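Hekberg Solid Wood Tabletops
Owner's Guide, Section 4: Oiling and Care

Revised 2018-04-12. Replaces the loose sheet packed with earlier tabletops.

4.1 Before you start

Your Hekberg tabletop is made from strips of solid wood glued edge to edge. It leaves the shop with one thin coat of oil on every face, including the underside. That coat protects the wood during shipping. It does not protect it from daily use, and the top needs two more coats before you put it to work.

If you bought the prefinished version (the label on the underside has a P after the model number), skip to 4.5.

You will need:

Kuretti Clear Oil, or another oil sold for wood tabletops
Sandpaper, 400 grit
A flat sanding block, cork or rubber
Clean cotton cloths that do not shed
A bucket, water and mild dish soap
Thin gloves
A metal can with a tight lid

CAUTION: Cloths soaked in oil can heat up and catch fire by themselves. Do not wad them up or drop them in a trash can. Put used cloths in the metal can, cover them with water and close the lid, or spread them out flat outdoors, one layer thick, until they are stiff and dry.

Work in a room with an open window and no direct sun on the wood. Let the tabletop sit unwrapped in that room overnight first. If you are mounting it on legs or a base, do the underside before mounting. Section 3 covers the mounting slots and the washers that go with them.

4.2 Cleaning and sanding

1. Wipe the whole surface with a cloth wrung out in soapy water. Wipe again with plain water and dry it at once.

2. Wait until the wood looks even in color. Dark patches mean it is still damp.

3. Wrap the 400-grit paper around the block and sand lightly, always along the strips. Do not use an orbital sander for this step. You are only taking off the raised fibers, and a few passes over each area will do.

4. Sand the edges by hand without the block. Go gently at the corners.

5. Vacuum off the dust with a brush head, then wipe with a dry cloth.

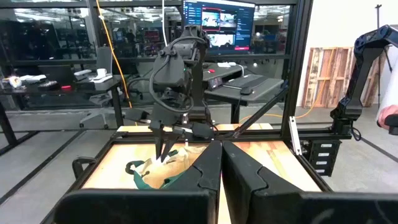 6. Run your palm over the top in both directions. Any place that feels rough gets another pass with the paper. Check the end grain in particular, where the short ends of the strips show. It takes more sanding than the face does.

NOTE: Small knots and differences in color from one strip to the next are part of the wood and are not covered by the warranty. An open joint is covered. See Section 7.

4.3 First coat

1. Stir the oil. Do not shake the can.

2. Pour a small amount onto the middle of the top and spread it with a folded cloth, working along the strips. Cover the full surface before going back to add more.

3. Oil the edges and the end grain. The end grain will soak up the first application within minutes, so go over it a second time.

4. Leave the oil for 30 minutes. If a spot goes dull before that, add a little oil to it.

5. Wipe off everything that has not soaked in. Use a dry cloth and change it when it gets heavy. The surface should feel slightly damp under your hand and leave no oil on your fingers.

6. Look at the surface from a low angle with a lamp on the far side. Shiny patches are oil you missed. Wipe them now. Once they dry they stay sticky and have to be sanded off.

7. Let the top dry for 8 hours. In a cold or humid room, leave it overnight.

4.4 Second coat

1. Sand very lightly with a used piece of the 400-grit paper and wipe away the dust.

2. Apply oil as in 4.3. You will need much less of it this time.

3. Wipe dry after 30 minutes and check with the lamp again.

4. Leave the top uncovered for a full day before setting anything on it, and keep water off it for a week. Do not lay plastic sheeting or a rubber mat on the wood during this time.

The oil goes on darkening the wood slightly for the first month or two. If part of the top is always covered and part is not, the covered part will stay paler. Moving things now and then keeps the color even.

4.5 Everyday care

Wipe up spills when they happen. Coffee, red wine and tea leave a ring if they stand; plain water usually does not, if it is dried the same hour.

Clean with a damp cloth and a drop of dish soap. Do not use scouring powder, bleach, ammonia, furniture polish with silicone, or a steam cleaner.

Put a trivet under anything that comes off the stove. Put felt or cork under anything made of bare iron or steel that will stay in one place, as damp wood and iron together make a black stain.

Clamps may be used on the edge of the tabletop. Place a scrap of wood or thick card between the jaw and the surface, and do not leave the clamp tight for weeks at a time.

If you bolt anything through the top, drill the hole larger than the bolt so the wood can move with the seasons, and brush oil into the hole before the hardware goes in. Holes within two inches of an end are not advised.
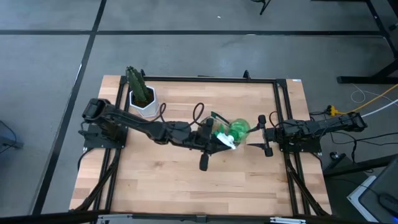
4.6 When to oil again

Sprinkle a few drops of water on the part of the top that gets the most use. If they bead up, the finish is sound. If they spread and darken the wood, it is time for another coat.

For a new tabletop, do the first check at 60 days. After that, most kitchen tops need oil twice a year and most desks once. A top in a dry, heated room will need it more often in winter. Pick a month you will remember. June is a good one in most places, with the windows open.

You do not have to do the whole top each time. A worn area can be sanded and oiled alone if you feather the oil out past the edge of it.

4.7 Fixing small damage

White ring: Rub with a cloth and a little oil, along the strips. If it is still there the next day, sand lightly and oil again.

Dent: Lay a damp cloth over the dent and hold the tip of a warm iron on it for a few seconds. Lift, look, repeat. Let the spot dry overnight, then sand and oil it. This works on dents only. It will not close a cut.

Black stain: Sand by hand until it fades. Deep stains may not come out completely. Do not use rust remover on the top without first trying it on the underside.

Sticky surface: Too much oil was left on. Rub with a cloth and fresh oil, which softens the old layer, then wipe completely dry. If that fails, sand and start again from 4.3.

Cupping (the top rises or sinks across its width): Check that the mounting screws can slide in their slots, and that the underside was oiled. Loosen the screws a half turn and wait two weeks before doing anything else.

For problems not listed, write to Maribel Ñahui at the Hekberg service desk. Include the model number and your proof of purchase.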